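MOBILE ROBOTICS LABORATORY
Handout 3: Comparing cameras for outdoor navigation
Issued 2019-06-10

Read this handout before your bench session. It assumes you have finished the calibration exercise in Handout 2 and have a working intrinsics file for each camera on your platform. Bring both files on a USB stick, as the lab machines are wiped overnight.

1. Purpose

The exercise compares two cameras and two exposure controllers on the same wheeled platform, over the same path, in daylight. You will measure how each combination affects visual odometry and the detection of ground features. The arms and grippers covered earlier in the course are not used.

The comparison is deliberately narrow. Students in past years tried to vary lens, resolution, frame rate and exposure in one afternoon and ended up with data that could not be separated. Change one thing per run and write down which one.

2. Equipment

Camera A is the Peltden wide-angle unit, with a rolling shutter and a fixed-focus lens. Camera B is the Lulla unit, with a global shutter and a narrower lens. They share a mounting plate and cannot be fitted at the same time. The plate has two locating pins. Seat the camera fully on both pins before tightening the screws, then check that the bracket does not rock.

The stock exposure controller meters on the mean brightness of the whole image. The alternative, called the Hämäläinen controller in the course software, meters on a weighted region that you set in the configuration file. The default region is the lower half of the image. Both controllers run on the onboard computer and adjust shutter time first, then gain.

The platform is driven by the path follower from Handout 1. Do not drive by joystick during a recorded run. Manual driving makes the speed profile different each time, and motion blur depends on speed.

3. The outdoor problem

Indoors, the range of brightness across an image is modest and a mean-metering controller usually does well enough. Outdoors it is much larger. With the sun in view, or close to it, a mean-metering controller shortens the exposure to protect the sky. Buildings on the sunward side lose their detail and become silhouettes. Features that were tracked on a shaded wall disappear, and the odometry is left with whatever remains on the ground and on the better-lit side.

Pale concrete is a poor surface for feature tracking even when properly exposed. Most of its texture is low in contrast. Cracks, joints and stains give usable edges, but a long straight edge constrains motion only across its own direction. Corners, crossings and compact shapes are worth more to the tracker than any length of crack.
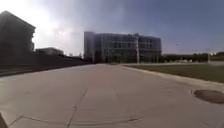
Lens distortion adds a second difficulty. With a wide lens, flat ground near the image borders is displaced from where a pinhole model would put it, and the displacement grows quickly toward the corners. If the distortion coefficients are wrong, a straight kerb will be reconstructed as a curve and the estimated heading will drift. Check the undistorted output against a known straight edge before you record anything. An edge that crosses a large part of the image is preferred to a short one near the centre, where almost any model will look correct.

Glare behaves differently from simple overexposure. Light scattered inside the lens lowers contrast well outside the bright area itself, including along rooflines and other edges that a tracker would normally hold. A smear on the front element makes this worse and can also blur one part of the image at every time step. Clean the lens with the supplied cloth before each run, and record that you have done so.

4. Procedure

4.1 Fit camera A and load its intrinsics file. Confirm the serial number in the file against the one on the housing.

4.2 Place the platform on the start mark with its front axle on the line. Heading error at the start should be under 2 degrees by the onboard compass.

4.3 Select the stock controller. Start logging, wait for the exposure value to settle, then start the path follower.

4.4 At the end of the path, stop the follower before you stop the log. Return the platform to the start mark and repeat until you have 3 valid runs.

4.5 Select the Hämäläinen controller with the default region and repeat 4.2 to 4.4.

4.6 Fit camera B and repeat the whole sequence.

A run is invalid if a person or vehicle crosses the path, if the follower faults, or if the log reports dropped images. Keep the invalid logs. They are small enough, and some of them will be useful in Handout 4.

If any part of the robot body shows in the image, apply the body mask from the Casville toolkit before feature detection. Features on the body do not move relative to the camera and will bias the motion estimate toward zero. The mask must be redrawn for camera B.

5. Processing

Run the supplied script on each log. It reports the number of tracked features per image, the median track length, and the end-point error against the survey marks. Group the features by upper and lower half of the image. The two controllers should differ mainly in how these groups compare.

Note that a higher feature count does not by itself mean a better estimate. Cloud edges and glare boundaries can produce many detections with no stable position on any surface. Remove detections above the horizon line before you compare counts, and state in your report how the line was set.

Use the same detector threshold for all runs. The default is 24. If you think it is too high for the concrete, process everything a second time at 11 and report both sets in full.

6. Report

Submit a table of results for the four combinations, with individual runs listed as well as means. Include one plot of exposure value against time for each controller, using the same camera, and mark the point where the platform turns relative to the sun. Discuss whether the weighted region improved the ground features and what it cost in the upper half of the image.

State the cloud conditions and the local time of each run. Runs recorded under different cloud should not be averaged together without comment.

Logs go in the shared course directory under your bench number. Reports without logs will be returned unmarked.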